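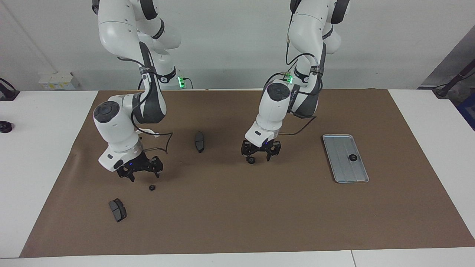
A robot does not know it is a robot. It also does not know what day it is, where its elbow is pointing, or that it hit the table yesterday. Somebody has to know all of that for it, and in our workshop in April that somebody was Rowena Dizon. Rowena looks after the pair of arms we call Wuninix, both of them, since they share one name and won't answer to it anyway. Their job is to sort and fit small car parts, the sort of thing you see on the brown mat: brake pads, little black rings, and a metal tray for putting things in. Before they are allowed to touch any of it, there is a morning routine. It takes 49 minutes if all goes well. It has gone well before.

First, the lights

Rowena starts by looking. She keeps her hands behind her back for this, like a person in a shop full of glass. Each arm has a green light up near its base and a small blue one just above its gripper. On our machine, green at the top means the arm is awake and has no complaints. Blue near the gripper means the gripper is getting power. If a light is missing, Rowena stops, writes it down, and goes to find out why. She doesn't tap it to see if it comes back. (Keith Catterall taps it. Keith is not in charge of the morning routine.)

Next, the cables

An arm has joints, like yours, and a cable has to get past all of them. Pull a cable too tight and it can snap or pop out when the arm reaches for something. Leave too much hanging and the arm may catch its own cable and tug on it, a bit like stepping on your own shoelace, except the shoelace costs more than your bicycle.

So Rowena moves each arm slowly to its farthest reach and watches the loops. She wants a lazy curve that never goes straight. Then she feels along the cable for flat spots or cracks, with the power off. The power is always off when fingers go near the machine. This rule has no funny exceptions.

Then, the fingers

A gripper is a very simple hand. Ours have two fingers each, and all they can do is open and close. No thumbs up, no waving, no picking noses.

Brake pads are gritty things, and grit gets on the fingertips. A dirty fingertip slips. Rowena wipes all of them with a dry cloth, checks for worn patches, and closes each gripper on a test block made by a company named Schwaiger. The block is exactly 8 millimeters wide. If the gripper reports any other number, the gripper is wrong. Arguing with the block has been tried.

Where is zero?

Now comes the slow bit. Stand up, shut your eyes, and touch your nose. Easy, because your body keeps track of where your hand is. A robot arm keeps track with numbers, and the numbers need a place to start from. We call it zero.

Rowena sends both arms to zero and checks that the marks on each joint line up. If a joint is off by even a hair, the gripper at the far end will be off by a lot more. Try it with a long broom: wiggle the handle a tiny bit and watch the other end go.

One spring we had an arm that missed every ring it reached for, always on the same side. Noboru Katayama spent two days reading the program, which had 2,469 lines in it. The program was fine. A screw in the wrist was loose. Noboru still doesn't like to talk about the screw.

Last, the practice run

The arms do 72 practice picks before lunch. Rings first, because they are small and like to roll. Pads after that. Rowena stands by the red stop button the whole time and eats nothing, which she says is the hardest part of the job.

If a pick fails, she writes down which arm did it. Careful here! The robot's right arm is the one on its own right side, and if you are facing the robot, that's on your left. Grown-ups mix this up all the time and then repair the wrong arm.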